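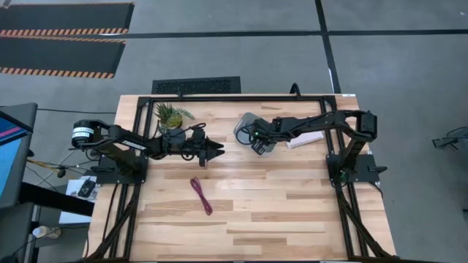

Figure 3. Tabletop with potted succulent, clear plastic container, white spiral notebook and coiled dark magenta cable.

4.2 Containers and the things that gather near them

The coding scheme described in Section 3 had a single category for containers, and we were fond of it. It covered anything made to hold something else, and we expected it to be the easiest part of the work. It was the part we had to redo twice.

The trouble began with the plant pot. By the letter of our definition a pot is a container, and it usually has something in it, which is more than can be said for most of the boxes we coded. Yet when we asked 40 participants to write down what was on a table, almost none of them wrote "pot." They wrote "plant" and moved on. Of the 3,109 written entries, 160 named a vessel holding a living thing, and nearly all of those named only the living thing. A pot, in everyday speech, disappears the moment something is growing in it. The succulent in Figure 3 would go down as a plant under this rule, and its yellow-green pot would go down as nothing at all.

The opposite holds for clear plastic. A transparent container was entered as a container whether or not it had contents, and participants tended to name it before they named anything inside. One might expect a see-through object to be overlooked. Our participants overlooked opaque ceramic and paid close attention to the object designed to be looked through. The Prinow list, from which we borrowed our first set of labels, has separate entries for "tub," "box," "tray" and "tub (other)," and our participants used all four for the same item, sometimes on the same sheet. We merged them. The second coder, Dušan Jireš, objected to losing "tub (other)," and his objection is recorded in the coding log at some length.

Notebooks gave us no difficulty. A notebook is a notebook. We mention this for balance. 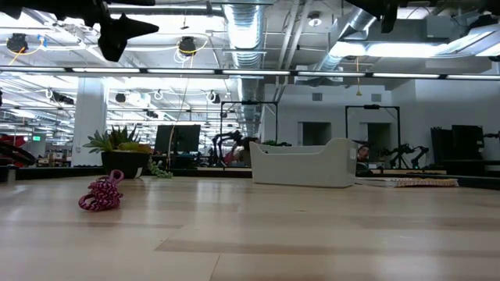
Storage bins raised the question of whether a shape tells people what a thing is for. Under the Gridard labels a bin is a vessel "intended for sorting," which assumes that someone has told the bin. Participants had only the shape to go on, and small departures from a plain box were enough to unsettle them. A white bin such as the one in Figure 4, with one end raised and curved into something like a handle, sits on the border between what our participants called a bin and what they called a scoop. We coded by the larger part, so it is a bin. The woven placemat to its right belongs to our "surfaces" category, although a placemat lying flat on a table is a surface resting on a surface, and one participant returned the sheet with that remark and no other answers.

Coiled items were the last problem. Cord, cable and rope were kept apart in the Oravec labels by use, and use is the one thing a coil lying on a table declines to reveal. Participants fell back on color and thickness. They also treated the coil as one object however many loops it had, and a loose knot as part of the cord it was tied in. We followed them on both points, having tried the alternative on a pilot set of 250 entries and found that it mostly measured the patience of the coders.

The revised scheme therefore has vessels (without plants), plants (with vessels), surfaces, paper goods and coils. It is less elegant than the one we started with. Agreement between coders was better, and the argument over "tub (other)" was moved to the appendix, where it continues.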